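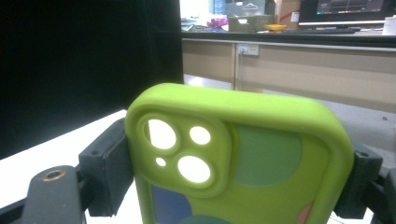

Slide 1: green phone case, camera side up

Good evening, and thank you for staying on after the cheese. I'm going to talk for a little while about one long lunch, and then I'd love to hear about yours, so please keep your glasses where you can reach them.

Phones on silent, please, mine included. (Wait for the rustling to stop.)

Slide 2: the trip
So, Cairns. We went up in July, when the evenings are mild enough to sit outside without a jacket, and I had two restaurants written down. One was Fenico, which half of this supper club had already told me to visit, and the other was Clulemar, which I had only seen mentioned once, at the bottom of somebody's very long list. I'll say right away that I liked them both. I'm spending most of tonight on Clulemar since that's the one I keep thinking about when I'm supposed to be doing other things.

Slide 3: getting a table
I booked through Jimby, and it took me three tries. The first time I picked the wrong month, the second time the lunch seats were gone, and the third time I was up early with my coffee and got the very last table for two. Ask for hands here: who has booked a dinner at some silly hour of the morning? Let people laugh, don't rush on.

Slide 4: the menu
Lunch is 7 courses, dinner is 9. We had the lunch, at 157 dollars a head before wine, and yes, I know, that's a lot of money for the middle of the day. I went back and forth on it for a week. But the bread alone (oh, the bread!) came warm in a cloth with a butter they'd smoked over macadamia shells, and I ate more than my share and was told so.

Go slowly through the courses. Don't do all of them, you ran over last time.

Raw scallop with green mango. Sharp, cold, gone in two bites. I would have taken a second plate and skipped something later on.

The mud crab custard. This is the one to linger on. It looks plain, a little bowl of pale yellow, and then the spoon goes down and there's crab all through the bottom with ginger and something toasty that I asked about twice and still couldn't name for you. The waiter was very patient with me.

Coral trout, crisp skin, lemon myrtle. Lovely fish, but the sauce was too salty for me. My husband disagreed and finished mine.

Dessert was a black sapote cream with salted lime. If you've never had black sapote, it's soft and dark and people will tell you it tastes like chocolate pudding. I don't think it does, quite, but I wouldn't send it back.

Slide 5: Fenico, briefly
Handmade pasta, loud room, big portions, much easier on the wallet. Go with a group and share. The octopus is good and the tiramisu is better. Mention that they hold some seats at the bar for walk-ins before 6.

Slide 6: was it worth it?
We sat down at noon and stood up at well past 3, and I never once looked around for the check. I'd go back for the custard and the bread, and I'd ask for the sauce on the side.

Questions. If someone asks about the wine pairing, say we shared one and had plenty. Remind everyone to put their plates by the door.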